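Leave the lint where it is

June 26, 2018

I want to make a case for the dullest job in robot learning, and I want to make it cheerfully, having done little else this month and enjoyed nearly all of it. The job is gathering the examples. Somebody has to sit with an arm and a gripper, guide it through a small household task, reset everything, and guide it through again, so that a learning system has something to learn from. People hear this and give me the look you give a friend who has taken up counting gravel.

My view is that this is where the skill gets made. The training happens later, on machines that hum in another building, and it can only work with what we hand over. If what we hand over is narrow and tidy, the system will be narrow and tidy too, and it will fall over the first time it meets someone's actual jumper.

Let me start with the jumper, then. Soft things are the best teachers I know. A wooden block sits still, has the same six sides all day, and forgives a clumsy approach. Knitwear does none of that. It folds over itself, it has thick places and thin places, and the edge you meant to take hold of has usually rolled under by the time you arrive. When I'm guiding the gripper I find myself going for the rolled bits, the cuffs and hems, much as I would with my own fingers in a pile of washing. I never planned to do that. It crept in, and now it's in the examples, and I'm delighted, as it's the sort of thing I could never have written down as a rule.

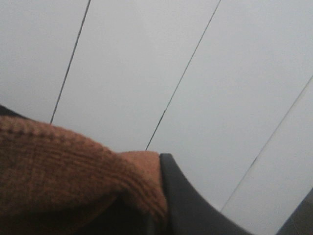
Nouhaila Sqalli thinks I'm far too pleased with all this. Her complaint, put to me over lunch and again by email in case I'd missed it, is that a person's habits are exactly what we shouldn't be passing on. If I always go for the cuff, she says, the system learns that cuffs are where clothes are held, and a scarf will leave it stumped. She would rather have half the number of examples with the choice of grip drawn at random, and let the machine find out for itself what works.

I've thought about that a good deal, and she's half right. Habits do leak in. But I don't think the cure is to take the person out. The cure is more people! Our first batch at Berrada came to 300 examples, all of them guided by me, and when we looked at how the system behaved you could practically hear me in it: the same slow swing from the right, the same pause before closing. Then Mahmoud Lahlou took over for a spell. He comes in low and fast, and he changes his mind halfway down and goes somewhere else. With his share added we had 462, and the thing began to hesitate in useful places. It had two opinions to choose between. I'd love it to have ten.

The other cure is to mess with the setting, and here I part company with quite a lot of people I respect. There's a strong pull towards cleanliness in this line of work. The thinking goes that if the background never changes, the system will be free to attend to the object. I believed this for a good while. At Derard, where I worked before, we ironed the cloth. We did! There was an iron on a shelf for that very purpose, and a line on the morning sheet where you signed to say you'd used it.

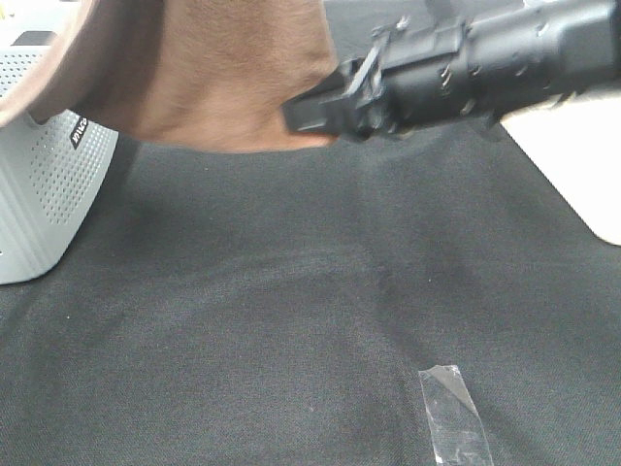 Ironing the cloth taught our system that the world is flat and smooth, and it took one wrinkle to put it off its stride. So these days I argue for leaving things be. Let the cloth ripple. Let lint gather on it. I'm fond of the strip of clear tape lying flat on the dark fabric, well away from where the gripper and the soft brown thing are busy with each other, for it is the kind of visual nonsense every real kitchen and bedroom is full of. It shines, it has an edge, it looks a bit like something, and it has no part in the task. A system that has met plenty of such bits and been shown, over and over, a person paying them no attention has learned something worth having.

I should be fair to the tidy camp. They have a point about knowing what you've changed. If the light, the cloth, the object and the operator all shift in one afternoon, and the results get worse, you've no idea whom to blame. The people at Mindedano, who share their notes very generously, change one thing per session and write it on the first line. We've copied them. I still think they change things too little and too late, but the first line is a marvellous habit and has saved me from myself more than once.

Then there's the question of what counts as an example at all. Most people picture the grip itself, the moment of holding. Fine, but a good deal of any attempt happens with nothing held. The gripper is open, it's over the cloth, it's coming in towards an edge or backing away from one, and all the decisions are being made right then. Early on we used to trim those stretches to save room. I was the one doing the trimming, so I'm scolding myself here. What we cut away was the looking, the lining up, the small drift to one side when the person guiding thinks better of it. With that gone, the system knew how to hold and had hardly a clue how to arrive.

I feel the same about blur. There was a rule for a time that soft or glaring views should be thrown out, and I had a folder of 46 attempts waiting for the bin on those grounds. A camera riding near the gripper will get close to things. It will lose its focus, and it will catch a window or a lamp full on. That is how the task looks from there. If we only keep the sharp ones, we are training a system for a life it won't lead. I put the whole folder back in and felt like I'd let the dog on the sofa. 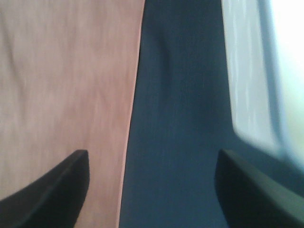 What about the failures?

Keep them. Keep nearly all of them, and label them honestly. A dropped sleeve followed by a second go is richer than a clean lift, as it shows what to do next, and "what to do next" is the thing these systems are worst at. I'd say about 22 in every hundred of ours include a fumble of some sort, and I would happily see that go up.

The objection is that the machine will learn to fumble. I take it seriously. If you pour in failures with no sign of which is which, you get a system that drops things with great confidence. But marking them isn't hard. We press a key when it goes wrong and another when it's been put right, and whatever lies between the two becomes its own little lesson in recovery. Brostus, the small tool Mahmoud wrote for this, does nothing else, and he apologises for it every time he opens it. He shouldn't. I've used far grander software with far less joy.

The harder objection is about patience, and here I've no clever reply. It is slow. Your wrist aches. After a long run you start doing the task the same way each time without meaning to, and that's when I stop and swap with someone, or move the basket, or go and have a biscuit. A tired person gives tired examples. I'd sooner have a short session with some life in it than a long one done by rote, and I'd put that ahead of any advice on lighting or cameras or cloth.

And the bare moments, please keep a few of those too. A system ought to know what a workspace looks like when there is nothing out on the cloth to be lifted and everything is already in its basket, so that it can learn to stop.

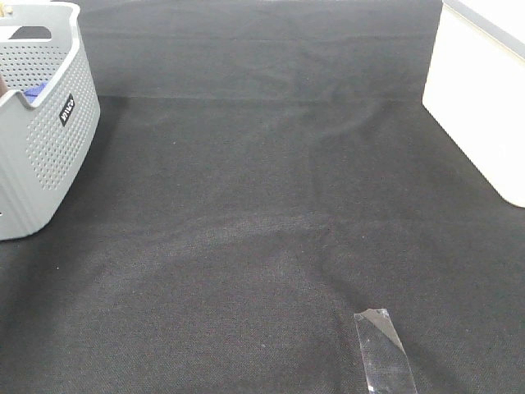 Basket on one side, white box on the other, clear strip between them and nearer the front.

Stopping is a skill, and it needs examples like any other. We have very few so far. Nouhaila has offered to guide the next lot, with her grips drawn at random from a hat, and I've said yes on condition that I get to choose the jumpers.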